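Folding Lessons at Sundgate

The robotics club at Sundgate started with two members and a borrowed toolbox. It now has nine, and since August they have worked on one problem: getting a robot to fold cloth the way a person does.

Marleny Flores, who teaches shop and math at the school in Skinemville, runs the club. She picked cloth after the students lost interest in stacking blocks.

"A block stays the shape it is," Flores said. "A shirt has a different shape every time you pick it up. The kids saw that in the first hour."

The club calls its project Orum. The students first collect demonstrations by handling fabric with a pair of hand-held grippers, each fitted with two yellow fingers. The recordings are then used to train a small arm the school bought secondhand for $220.

Most of the demonstrations are done at home. Lucero Mosquera, a junior, wrote the rules for them. Work on an ordinary bed or table. Leave the bedspread on, patterns and all. Grip near an edge, move slowly, and start over if the cloth slips out.

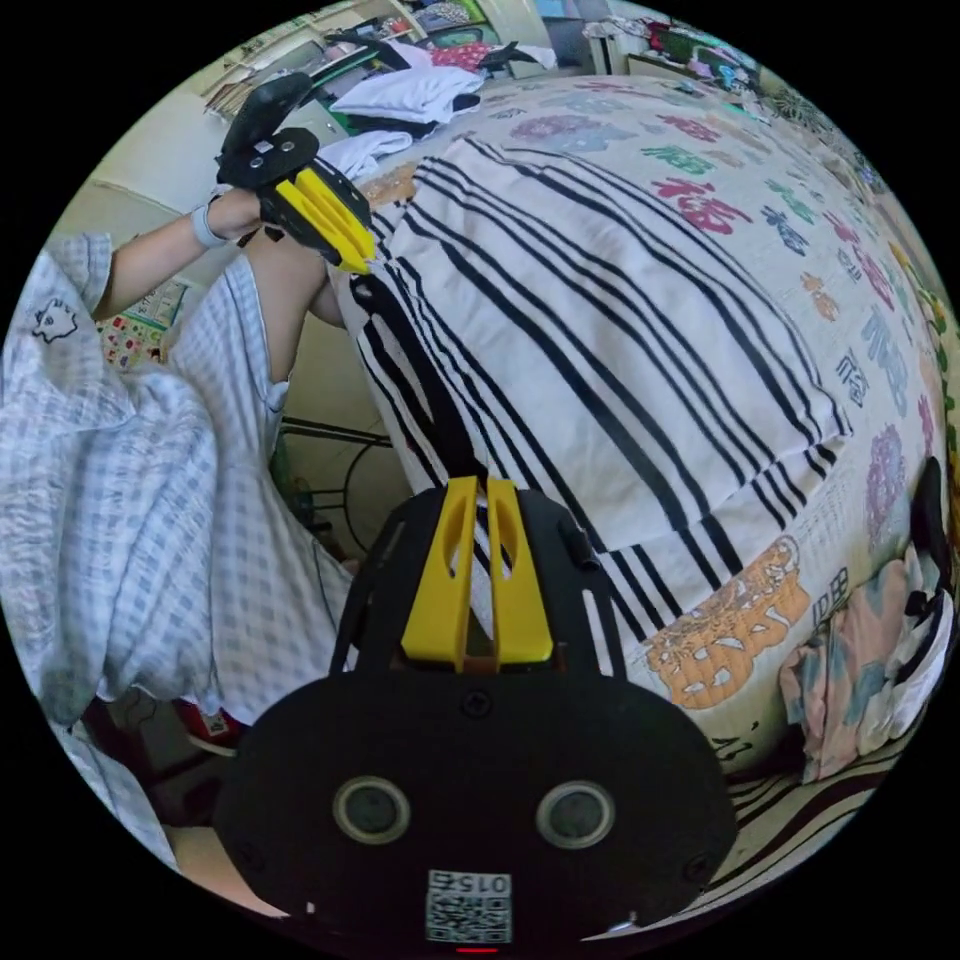
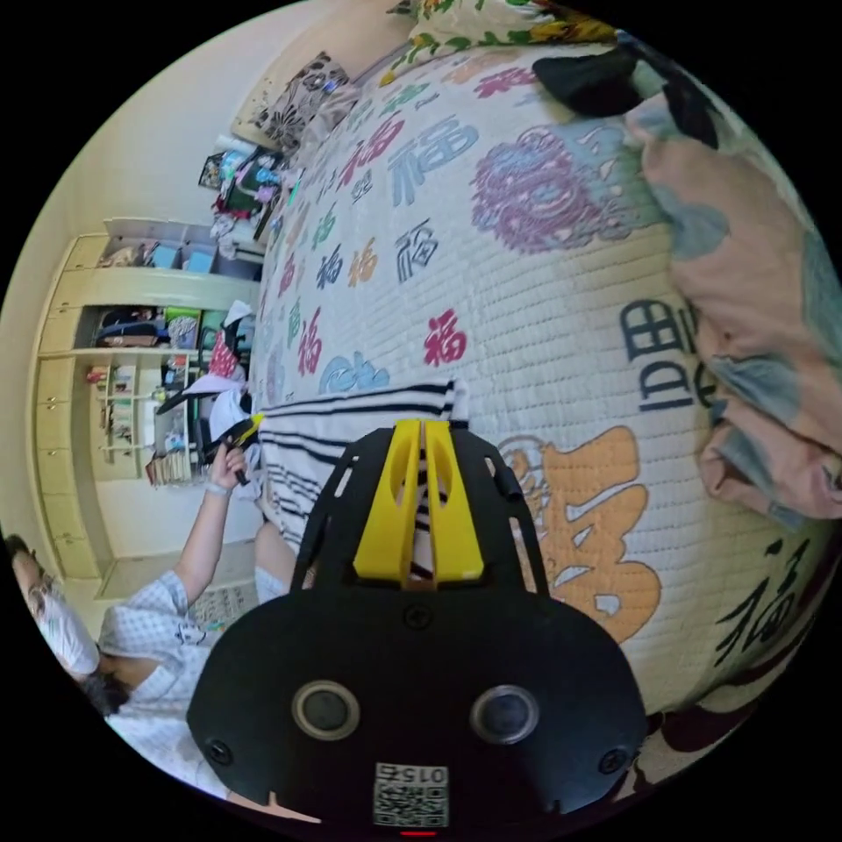 By the end of January the club had 715 usable recordings. Cristian Quintero checks each one before it goes into the set and throws out anything with a long pause in it. He said that striped cloth gave the students the most trouble at first, as the early software mixed up the stripes with creases. A wider range of bedspreads and sheets helped more than any change to the code.

The arm can fold a dish towel in half on most tries. It does worse with anything larger. On a pillowcase it tends to catch both layers at once and drag the whole thing toward itself.

Krishnamoorthy Acharya, a retired textile engineer, visits every other week. He has been showing the students how weight and weave affect the way fabric drapes, and he brings scraps from his garage for them to practice on. Mosquera keeps the scraps in a binder, sorted by stiffness.

The club will show Orum at the Betancur student fair on 12th February. Each team gets a table and a short slot in front of the judges. Flores plans to have the arm fold towels only. Quintero wants to try a pillowcase, and the two of them were still discussing it when practice ended.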